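How a Gripper Gets Its Check-Up

Some robots have hands. Most of those hands look nothing like yours. They have no thumb, no palm and no fingernails. Many of them have just two flat fingers that move together and apart, like the jaws of a pair of tongs. A hand like that is called a gripper.

The gripper on this page is a hand-held one. A person carries it by a handle and uses it to pick things up, and a camera on it records what the fingers are doing. Later, a robot can learn from those recordings. The people at the Caltidia workshop call theirs Huet. It has a name because there are two grippers in the workshop, and people got tired of saying "the other one." The other one is called Clurnum.

Huet gets a check-up before every day of work. Rodrigo Rebelo does it. He started working at Caltidia in February, and looking after the grippers was the first job he was taught.

What the parts are called

You will need a few words before we start.

The fingers are the two parts that touch things. On Huet they are blocks with flat inner faces. The flat faces are called pads by some people, but at Caltidia they just say fingers.

The arms hold the fingers up and carry them in and out. When you squeeze the handle, the arms move and the fingers come together.

The screws hold the fingers on. They are small, about as long as the white part at the end of a fingernail is wide, plus a bit more.

The inserts are little metal rings with a thread inside. A thread is the spiral groove that a screw turns into. You can find one inside the lid of a jam jar, too.

Why plastic needs metal rings

Huet's arms are made of plastic. Plastic is light, and light is good if you have to carry something all morning. But plastic is also soft. If you turn a metal screw in and out of a plastic hole many times, the screw scrapes a little of the plastic away each time. After a while the hole is too big and the screw just spins.

The answer is to put a ring of brass in the hole. Brass is a yellow metal made mostly from copper and zinc. The ring is heated and pushed in. The plastic around it melts a little, flows into the grooves on the outside of the ring, and then goes hard again. Now the screw turns in metal and the plastic is left alone.

Putting in a ring is a job for a grown-up with a hot tool. Taking a screw out and putting it back is much easier.

What goes wrong with fingers

Fingers do the same small movement over and over. On a busy day Huet closes 140 times. It picks up cups, blocks, sponges and socks. Every time the fingers close on something, they get a small push, and small pushes can work a screw loose.

A loose finger wobbles. You might not see the wobble, but you can feel it. A wobbly finger may hold a cup well and then let it tip when the hand turns.

Fingers get dirty as well. Dust and crumbs stick to the flat faces, and grease from people's hands makes them slippery. In the workshop there was once a piece of tape stuck to one finger for a whole afternoon, and everything Huet picked up came away slightly crooked.

The check-up, step by step

Rodrigo works at a table with good light. He has a soft cloth, a small screwdriver and a notebook. The notebook has a label on the front that says Astska, which is the name of the project the grippers are used for.

1. Clear a space. Nothing should be under the fingers or near them. Small screws roll, and they are hard to find on a messy table.

2. Wipe the fingers. Use the cloth with a drop of water on it. Wipe the flat inner faces first, then the narrow tops. Dry them with the other side of the cloth.

3. Let the fingers open and look between them. They should face each other with a clear gap. Check the top of each finger for its two small round holes, one near each end, and make sure no crumbs have packed into them. Find the brass ring near the tip of the arm and see that it sits level with the plastic.
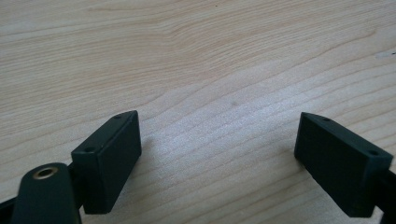 4. Wiggle each finger. Hold it between your own finger and thumb and push gently from side to side. If it moves, the screws need a small turn. Rodrigo turns them until they stop and then leaves them alone. Turning harder can crack the plastic.

5. Close the fingers slowly. The flat faces should meet all the way along. If one end touches first, a finger is on crooked and has to come off and go back on.

6. Pick something up. Rodrigo uses a sponge, then a wooden block. The sponge is soft and the block is hard, so they test different things. He lifts each one, turns it over and sets it down again.

7. Write it down. The notebook gets the name of the gripper and anything that was changed. One page reads: "8 July 2019. Huet. Wiped, one screw turned, closes straight. Clurnum. Wiped, nothing to do."

When a finger has to be replaced

Fingers wear out. The edges get rounded and the flat faces get scratched – that is normal. When a finger is too worn, Rodrigo takes out the screws and lifts it off the mount. The new one goes on in the same place, with the screws put in loosely at first. He lines it up with the finger on the other side, then tightens one screw a little, then the next, and goes back and forth until both are snug.

Both fingers are changed on the same day, even if only one is worn. A new finger and an old finger do not grip the same way. The old pair goes into a drawer with a paper tag, in case somebody wants to look at how they wore down.

Words to remember

Gripper: a machine hand, often with two fingers.
Insert: a metal ring with a thread inside, set into plastic.
Thread: the spiral groove that a screw turns into.
Mount: the part that a finger is fixed to.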